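4. Mended Cloth in Daily Use

Most writing on sashiko (刺し子) and boro (ぼろ) starts from the finished piece on the gallery wall. We wanted to start a step earlier, with cloth as people wear it, wash it, fold it and wear it again, and it is a pleasure to report how much the stitches have to say once they are read this way.
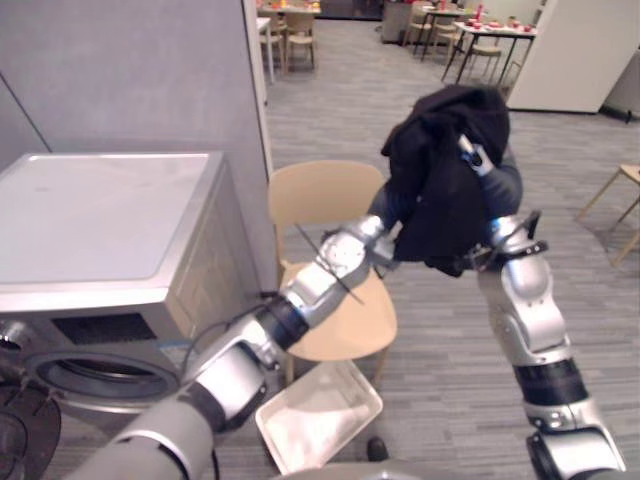
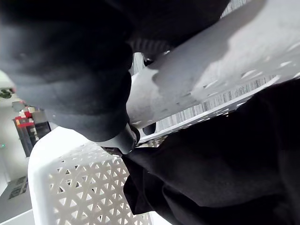
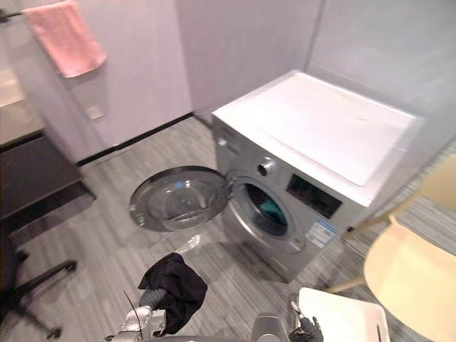
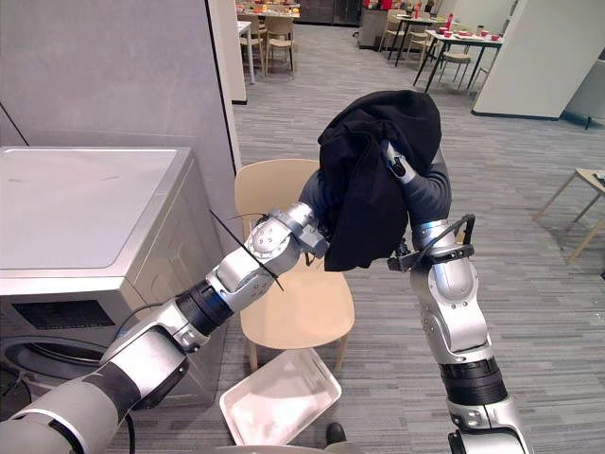 Figure 3. Garment handling and laundry, indoor setting. First and fourth: black garment held up by two arms. Second: white perforated plastic, with fabric. Third: front-loading washer, door open.

Jillberg Papers in Craft Studies, vol. 10, no. 3, October 2025, p. 239

4.1 What the thread remembers

Sashiko means "little stabs," and the basic stitch could hardly be simpler: a running stitch, usually white cotton on indigo-dyed cloth, worked through two or more layers. The layers are what matter most for wear. A single sheet of old hemp or thin cotton gives way quickly at the elbow or the knee, while two sheets held together by close rows of thread share the strain, and the stitching itself stands a little proud of the surface and takes some of the rubbing first. Anyone who has run a thumb over a well-used work jacket will know the feeling - a fine, even ridge, softer than it looks, and quite lovely.

We found it useful to separate stitching done before wear from stitching done after it. Stitching of the first kind runs straight, keeps its spacing over long distances, and tends to follow the whole width of a panel. Stitching of the second kind wanders. It speeds up over a hole and slows down again past it, it changes thread partway through, and it often ignores the pattern already in place. On the Farnero jackets both kinds lie on top of each other, and by following which thread passes over which we could put many of the repairs in order.

The order is rarely what a viewer would guess from a distance. One jacket in the group has a large, handsome patch at the left shoulder, which catalog notes treat as the last repair. Under magnification the edge of that patch is caught down by the same gray thread that closes a much smaller tear at the cuff, and the gray thread is itself crossed by later white rows along the collar. The collar came last. It was mended with the least fuss of all, in stitches so short that they nearly vanish into the weave, and finding them was one of the happiest afternoons of the whole study.

4.2 Fading and repeated washing

Indigo sits mostly on the outside of the yarn, so rubbing takes it away and leaves the pale core showing. Washing adds to this, but in a different pattern. Rubbing works at the points that touch something: cuffs, hems, the front of the thigh, the line where a carrying strap crosses the back. Washing works more evenly, though folds that form in the same place each time will lighten sooner than the flat cloth between them.

Patches complicate the picture in the best way. A patch cut from an older garment brings its own fading with it, and the two histories sit side by side. In the Wilczyńska set there is a quilt cover whose center panel has a pale stripe that starts and stops for no reason visible in the quilt. Turn the stripe on its side and it matches the hem wear of a work apron. Marianna Krawczyk first suggested the match, and a line of empty needle holes along one edge, spaced as an apron waistband would need, supports it strongly.

White thread behaves differently again. New cotton thread picks up a little blue from the ground cloth in its first washes, then slowly gives it back. Threads of very different age can therefore end up close in color, and we advise against dating repairs by thread color alone. Twist is a better guide. So is the finish at the end of a row, since some menders doubled back over the last few stitches, some tied a small knot, and some left a bare tail on the inside, and most people seem to have kept to one habit through a whole garment.

4.3 More than one hand

Several of the larger pieces were clearly mended by more than one person. We looked at the slant of the stitch on the reverse, the ratio of the stitch on the face to the gap behind it, and the ending habit described in 4.2. On one bedding cover lent by Trorow, these features fall into 3 groups, and they fall that way both in the center panel and along the borders. Aniela Szczepańska repeated the sorting without seeing our first results and arrived at the same groups, with disagreement only in a small area near one corner where the threads are too worn to read.

It is tempting to turn these groups into a family: a grandmother's even rows, a child's uneven ones. We understand the pull (we felt it ourselves!) but the cloth does not support it. An uneven row may come from an old hand as easily as a young one, or from poor light, or from hurry. What can be said is that the hands overlap. The second group both crosses and is crossed by the first, so for some period two people were mending the same cover, taking turns with it.

4.4 Notes on handling for study

Pieces were viewed flat where possible, face up and then face down, on a padded table under low side light. Side light brings up the ridges of the stitching beautifully, and it also shows needle holes that are lost under light from above. We did not wet-clean anything. Loose fibers were left in place, including lint trapped between layers, as this may be of use to later workers with better tools than ours.

Jackets needed a little more thought. A sleeve laid flat pulls on the shoulder seam, and the shoulder is often where old cloth is weakest, so the sleeves were given soft rolls of acid-free tissue before the front was opened. The inside of the collar was recorded last in each case, with the body of the jacket supported along its full length. Thread counts for the individual panels are given with the stitch diagrams in the appendix.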